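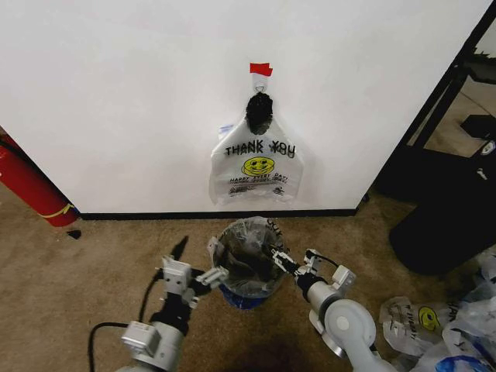

Adhesive hooks for hanging a bag by the trash can?

mudgway_tam
Looking for opinions on storing shopping bags. Our room at work is carpeted with plain white walls and we aren't allowed to drill. I stuck a small white adhesive hook on the wall over the wastebasket and hung a plastic bag from it, the THANK YOU kind with the smiley face. The idea is that people drop spare bags in there and we use them as liners. So far so good, but I don't know how much weight the hook will take or if it will pull the paint when we move out.
Tamsin Stubbs

pustwood5
We did this in our break room. Hook held fine for two years. What pulled the paint was somebody yanking it straight out. You have to pull the tab down, slowly, along the wall.

gridley
I wouldn't bother with a hook. Fold the spare bags flat and put them in the bottom of the wastebasket, under the liner. When you take the full one out the next one is already there.

mudgway_tam
I tried that at home and the bags stuck to the bottom whenever something leaked. Also people here won't look under a liner. They will look at a bag on a wall.

nele_desmet
Agree with Tamsin on that. If it's at eye level it gets used. Two things though. First, wipe the wall with rubbing alcohol before you stick the hook on and leave it alone overnight before hanging anything. Second, the handles. Thin bags stretch at the handles and the whole thing sags after a month. Bunch both handles together and put something around them so the load is spread out.

gridley
Seems like a lot of trouble for free bags. A box of 200 small liners costs very little and they fit properly. Shopping bags never fit. They slide down the first time you throw in anything heavy.

nele_desmet
They fit a small basket if you fold the rim well over the edge. I have a Velton basket under my desk and a regular grocery bag goes over it with room to spare. For a tall kitchen can I'd buy liners, yes.

pustwood5
One more thing, I can see a fire extinguisher on the left in your picture. Whatever you end up hanging or stacking along that wall, keep it clear. Ours got buried behind recycling and we were written up in September.

mudgway_tam
Will do. Nothing else is going on that side.

funside_ray
What's the red tape above the hook for? I mark the height with tape first and then put the hook under it, wondering if it's the same thing.

mudgway_tam
No idea, it was there when we got the room. I just used it as a guide. I should probably peel it off, but I'm scared of the paint.

funside_ray
Hair dryer on low, then peel from one corner. I did a whole hallway of old tape that way, 700 square feet of house and every wall had some on it.

gridley
Still say buy the liners. But if you keep the bag, empty it out once it bulges. A bag full of bags looks like trash and someone will throw it away.

mudgway_tam
Fair point. I'll put a limit on it and take the extras home. Trying the alcohol wipe on a second hook this week — will report back if it falls.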